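Workshop Tips > Machines & Safety

25/11/2021
By Wekesa Kombo

Good practice around a bench-top robot arm

Small robot arms have come down in price far enough that they now turn up on ordinary workbenches, next to the soldering iron and the tea. Most of the advice written for them assumes a factory with fences and a safety officer. What follows is what we keep to at Khaemba, where we do light assembly work on a bench, and most of it would suit a school workshop or a garage just as well.

Start with the bench. It should not rock, and the arm should be bolted down through the top or through a plate that is itself bolted down. G-clamps work loose. If you must use them for a day, check them every time you stop for a drink. Pick a top in a plain pale colour with a dull finish, as small screws show up well on it and cameras cope better with it than with bare varnish.

Keep only the job on the bench. For a job such as screwing down a box lid, that means the box, the screws and the driver. Start each screw by a turn or two before you ask the machine to do anything with it. A screw that has gone in crooked will stay crooked, and a powered driver will strip the hole before you can reach the button. Put the driver down in the same place each time, with the bit pointing away from where you stand.

Fix small parts to something bigger. A terminal block on its own slides about when a gripper touches it. Mounted on a bit of card it is easier to pick up and far easier to find when it falls.
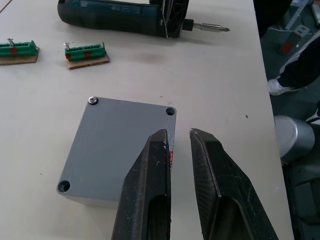

How far back should a person stand while the arm is moving?

Far enough that the arm at full stretch, holding the longest tool you use, can't touch you. Measure it with the power off, add a good stride, and put tape on the floor. Anyone who has to come inside the tape stops the arm first.

The tape is only useful if people respect it. Ours gets renewed every May, and by then it is usually worn through by the door. Chairs on castors are the main trouble. They drift. Push them in against the wall before a run, and don't let anyone sit with their feet stretched out under the bench, where there may be cables they can't see.

Next, speed. Run every new job at the slowest setting, all the way through, with one hand at the stop button. Then run it again. Only after two clean runs do we turn it up, and on our bench the tool never goes faster than 320 millimetres a second with a person in the room. That is our own house figure. Yours should come out of your own risk assessment and the maker's manual, and if the manual gives a lower number, use that.

The stop button itself wants testing at the start of each day. Press it while the arm is moving slowly with nothing in its grip. The arm should halt and should stay halted when you release the button, until somebody restarts it on purpose. An arm that sets off again on release is wired wrongly and should be switched off at the wall until it is put right.

Cables need more attention than they get. A cable running to a gripper has to bend with every joint, so leave it enough slack for the furthest reach and tie it where it can't be caught. Move the arm by hand through its whole range, power off, and watch the cable all the way. Look for flat spots and shiny patches. Replace anything that shows either. Tape over a split is not a repair.

Where two arms share a bench, decide which one has the middle. We mark out a shared patch and have a rule that one arm must be clear of it before the other goes in. The controller should enforce this. A note on the wall won't. Write the rule down as well, though, so that whoever sets up the next job knows why one arm seems to be dawdling.

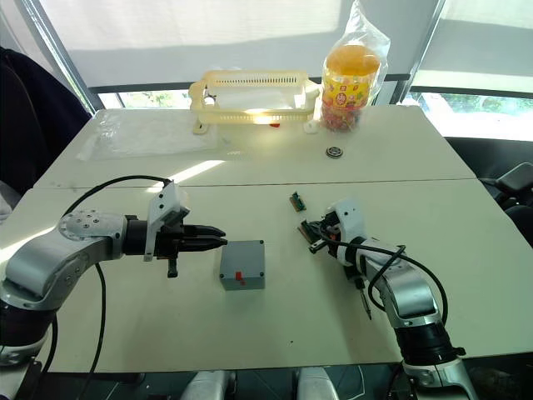
Write up the shared patch in the job sheet along with the speed and the grip force. Grip force is the one people forget. Set it for the weakest thing the arm will pick up in that job, and try it on a scrap part first. Plastic boxes crack at the corners and circuit boards flex before they break, so a board can be ruined without looking it. If one job needs two very different grips, split it into two jobs.

Check the fingers of the gripper too. Scuffs are normal. Swarf and grit stuck to the inner faces are not, and will mark every part you handle. Wipe them with a dry cloth at the end of the day, and check the finger screws with a hand driver once a week.

Food and drink go on another table. So do coats, phones and anything in a bag. Thin plastic is a nuisance near grippers, as it clings and wraps, and a loose sheet can blow across when somebody opens a window.

Daylight changes a camera's view more than most people expect. If your arm works by camera, lower the blinds to the same height each time and leave the lights on, even at midday. We had a week of missed picks on a Drurix lamp stand job before we worked out that it only went wrong after lunch.

As for paperwork, keep it short enough that it gets filled in. Ours is a hardback notebook, bought from Uster in the high street, with a line for each session: date, who set up, stop button tested, speed, anything odd. The "anything odd" column has been worth more than all the rest. When the wrist on our older arm, a second-hand one from Erance, began to stick, there were three entries about a clicking noise going back over a month.

Last, people. Anyone may press the stop button at any time, and they don't have to give a reason. Tell visitors this when they come in, and show them where it is. Long hair tied back, lanyards off, sleeves rolled or buttoned. Gloves stay off near a moving gripper, because a glove can be pulled in with the hand still inside it. And switch the arm off properly before you reach in for a dropped screw, however near the edge it has rolled.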